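Jocelyn Carrier
@jocelyncarrier

OK, small thread about plates, because I have been thinking about plates all week and my family has stopped listening.

I grew up with white plates. White everything! My grandmother had 40 of them stacked in the hall cupboard and you were not allowed to breathe near that cupboard. So colored plates still feel a little bit naughty to me, and I love them.

My current obsession is red and dark green, both with a black rim. The rim does so much work. It draws a line around whatever you put down, even if it's one lonely potato.

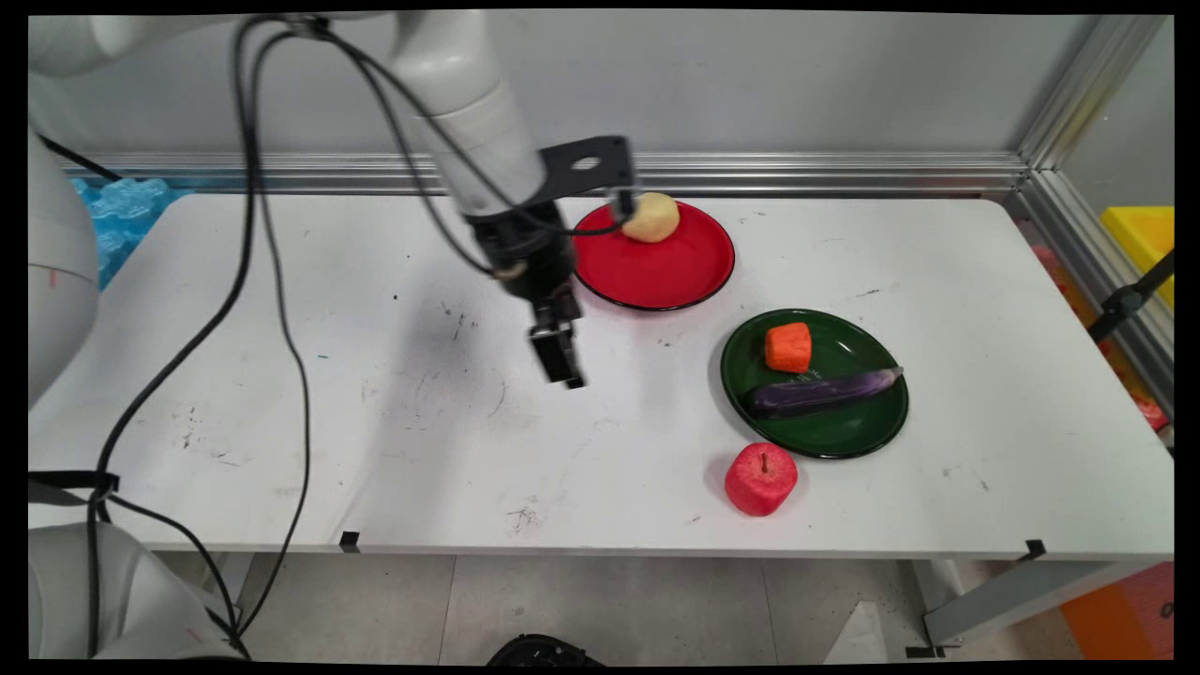 Potato shape on red, carrot piece and eggplant on green, apple keeping to itself in front.

LOOK at the purple on the green. I would never have picked that pairing from a paint card and now I want a whole kitchen in it. The orange next to it is almost too much (I mean that as praise).

The pale yellow on red is the quiet one, and I think it's my favorite. Océane Perron votes for the eggplant and we have agreed to disagree.

Also, let the eggplant hang over the rim a bit! Food lined up too neatly makes me nervous.

Things I still want to try: a lemon on the green, radishes on the red, and beets on anything at all. I found 15 mismatched side plates at the Janport flea market last July and most of them haven't had their turn yet.

Tell me your best plate and vegetable pairing, I want to hear all of them. Sándor Juhász already said leeks on blue and I'm off to buy leeks.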